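Landeg robotics club desk, second-hand from the Fitmont catalog, two months in
Review by Nerys Pumphrey

Quick one before Sunday practice. Club needed a desk. Not to sit at, for the robot to work under. Our challenge this year is the under-desk task, reach in, take hold of something blue, bring it out. Two arms, two legs, a lot of arguing.

Paid 258 for the desk. The new one was 767 and no way were we getting that past anyone. Tomos Beddoe drove it over in his brother's van and it went together in one evening, mostly. Instructions are awful. Step 12 shows a bracket the wrong way round, we did it as drawn, had to undo it. So do step 12 backwards.

The good. It's open at the front with solid side panels, so you get a proper left wall and right wall for the arms to work between. Top is deep. Doesn't wobble when an arm leans on it, and an arm WILL lean on it. The wood is light which helps the vision code a lot, blue stands out nicely against it. We tried last year's black table and the detector found shadows and not much else.
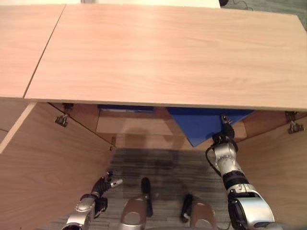
Right hand at the blue target, under the desk.

The less good. Metal fittings inside. There are hinge brackets up near the top of both side panels and if your wrist cable has any slack in it at all you'll be thinking about them all day. Lucian Munteanu taped ours over on the first weekend and the tape came off by the second. Cable clips on the arm worked better. Cheap ones, bag of 400, we will never need more cable clips.

Also glossy. Overhead lights bounce off the top and the depth readings go patchy near the front edge. We turned off the row of lights nearest the desk and that mostly fixed it, then Mared couldn't read her laptop keys. Trade offs.

Seating position matters more than the desk does. If the legs are too far back the right arm runs out of reach, too far foward and the elbow meets the side panel. Remigiusz Czarnecka marked the carpet with chalk, which vacuums right up, so now we measure every time. Feet just past the front edge is what we've settled on for now. Might change. The younger group likes it a bit further back and their runs are slower but cleaner. 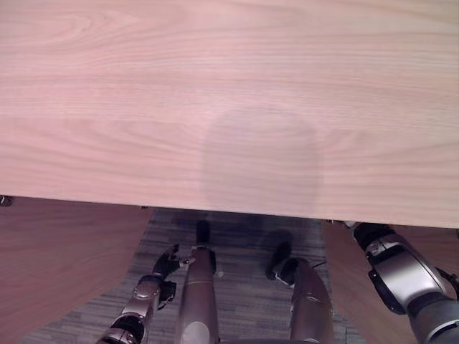
Does a club need a full-size desk to practice the under-desk task?
A cardboard mockup is fine for the first few weeks while you sort out reach and arm order, but get a real desk before you tune grip force, cardboard gives way and your numbers will be off.

Other things we looked at. The Bevitz workbench, too tall, and has a crossbar right where the hand wants to go. The Cikell one is nice and has rounder edges but the legs are thin metal so no side walls to practice against. If your task doesn't need walls get that one, it's lighter and you can fold it.

Would I buy it again, yes at 258, no at 767. Four out of five. Lost one for step 12 and the brackets. Will update after regionals if the top is stil in one piece.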